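A **skirting board** (also **baseboard**, particularly in Canada and the United States) is a narrow length of material fixed along the bottom of an interior wall where it meets the floor. It covers the expansion gap left around timber floors and protects plaster from knocks, vacuum cleaners and mop water.

## Materials

Pine and medium-density fibreboard (MDF) are the usual choices in new Australian houses. MDF is sold primed, is straight over long lengths and takes paint evenly, but swells if its cut ends are left unsealed. Hardwood skirting is mostly found in older homes and is often oiled or varnished. Tile and coved vinyl are used in laundries, hospitals and commercial kitchens.

## Profiles

Profiles are named for their moulded upper edge. Bullnose, splayed and square-edged boards are common in recent building. Taller boards with an ogee or torus edge belong to earlier styles. In the Stornden district, workers' cottages were fitted with a plain bevelled board known locally as the Vanska, after the sawmill that cut it. The mill's larger competitor, Stonbridge, sold a similar board with a rounded edge.

Most stock profiles are 18 mm thick or less. Heights range widely, and a taller board is generally chosen for rooms with high ceilings.

## Colour

White or off-white paint is conventional, whatever the wall colour. Clear-finished boards are sometimes matched to the floor. 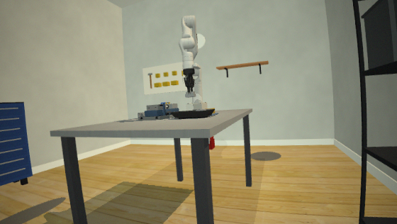
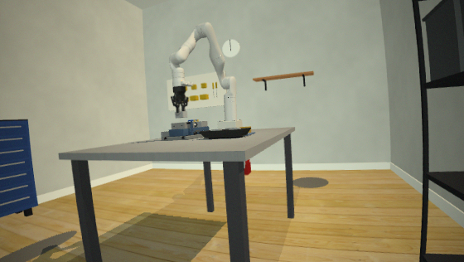
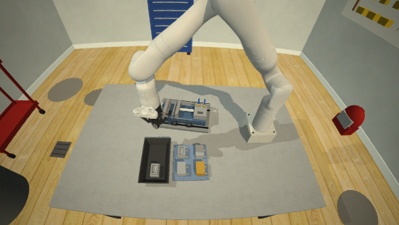
*Interiors with light wood plank floors. White skirting is visible in the second.*

## Installation

Skirting is normally fitted after the flooring and before the final coat of paint. External corners are mitred. Internal corners are better scribed, with one board cut to the profile of the other, as mitres tend to open when the timber shrinks. A gap of 2 mm or less along the top can be filled with flexible sealant.

Boards are nailed to the bottom plate in stud walls and glued or plugged in masonry. They should not be nailed to a floating floor, which needs to move beneath them.

## See also

- Architrave
- Cornice
- Quarter round
- Picture rail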